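Product Evaluation Diary: Cliliso hand-held gripper kit, supplied by Edeck
Entry for October 22, 2025
Kept by Kyrylo Maksymiv, Equipment Assessment

The second week of the trial opened with the garment portion of the schedule. Myroslav Semeniuk operated the unit for the whole of the morning and I recorded. The kit remains on loan from Edeck under the terms agreed in July, and a recommendation is due to the purchasing office once the household textile work is complete.

Unpacking and checks were carried out in accordance with the supplier's sheet. The quick-start guide has been revised since our first loan and is a good deal clearer on the order in which the cables should be connected. The section on cleaning the finger pads is still only two lines long. I have again asked for a fuller version, as our own staff will be expected to maintain the equipment without calling on the supplier.

Mr. Semeniuk began with folded towels and then moved on to shirts. He was instructed to work at an ordinary household pace and not to slow down for the benefit of the recording. He reports that the grip is comfortable but that the weight sits further forward than he would like, and that his wrist was tired before the morning break. The same remark was made by the operator who tested the Foko unit. I have entered it under handling and not under faults.

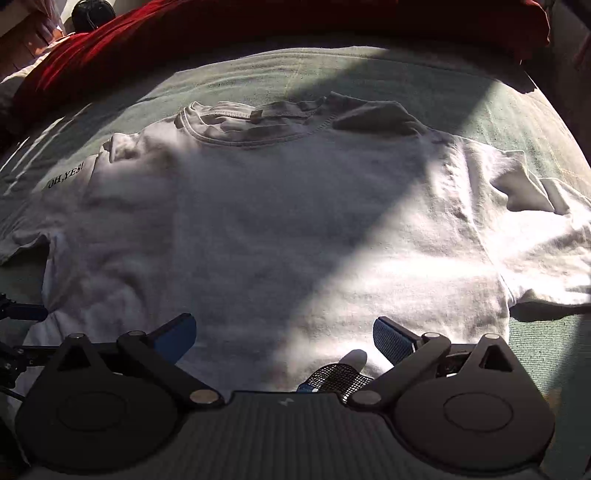 White T-shirt laid out flat, fingers open over the lower part of the garment.

Light garments on a soft surface are the part of the trial to which the purchasing office attaches most importance. The present service contract with Rathore covers rigid items only, and the laundry and linen requests have been waiting on our list for some time. A T-shirt is a modest item, but a thin layer of cotton over a covered surface asks the fingers to take up one cloth and leave the other where it lies. Mr. Semeniuk's practice is to approach from the hem and close slowly. On two attempts he picked up the cover together with the shirt, and both were logged as failed and repeated.

The strong sun was a concern to me. I asked whether the blinds should be drawn, and Mr. Semeniuk referred me to the protocol, which calls for natural light wherever it is available. The session went ahead on that basis and the light conditions were noted on the sheet.

The log stood at 156 recorded attempts by noon. Edeck's proposal is priced on a package of 2,016, to be delivered with labels and a written summary. At the present rate the package could be completed by our own staff within the loan period, and I intend to raise this when we discuss whether the full service is required or the kit alone would suffice.

Outstanding matters at the close of the day: a replacement for the carrying case latch, the cleaning instructions, and written confirmation of who holds the recordings once the loan ends – the agreement is silent on this last point. Mr. Semeniuk will continue tomorrow with trousers and pillowcases.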